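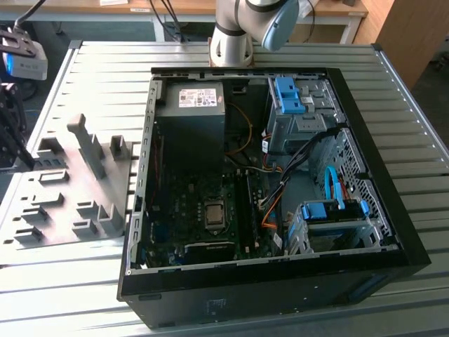

Drodwood Refurbishing
Bench check: desktop towers, opened for parts
Unit 318, Arness intake
13 September 2026

Before opening

Power cord unplugged and off the bench: OK
Power button held down for 4 seconds after unplugging: OK
Wrist strap on and clipped to bare metal: OK
Comment: strap clip is getting weak. Ordered from Rothe in July, not here yet. Use the one from the drawer if it slips.

Case

Side panel off, tower laid flat with the open side up: OK
Sharp edges inside the case: NOTE
Comment: watch the perforated drive cage. Wear the thin gloves when reaching in there.
Screws in the tray, none left on the board: OK

Power supply

Label readable: OK
Housing stays closed. Nobody opens a power supply at this bench: OK
Fan turns freely by finger: NOT CHECKED
Comment: do this before the unit goes to power test.

Motherboard

Cooler removed: OK
Processor in socket: OK, left in place
Old paste cleaned off the metal top: RECHECK
Comment: wipe again right before a cooler goes on. Do not power up without one.
Memory: both slots empty
Comment: no memory came with this unit. Take a matched pair from the Merero bin and write it on the ticket.
Swollen or leaking capacitors: NOT SIGNED OFF
Comment: needs a look with the magnifier and the bench light.

Drives and cables

Hard drive in caddy, blue clips attached: OK
Drive wiped or pulled for wiping: OPEN
Comment: nothing leaves with a customer drive in it. Tag number 219 goes on the drive and on the sheet.
Blue SATA cable clear of the side panel when closed: NOTE
Comment: it loops up high. Tuck it down before the panel goes back on.
Loose wires tied away from fans: OPEN
Comment: one bundle runs across the case toward the lower corner. Tie it to the cage.
Optical drive latch moves and locks: NOT CHECKED

Result

HOLD. Do not power up. Return to bench for the open items, then fill in a new sheet. Keep this one with the unit.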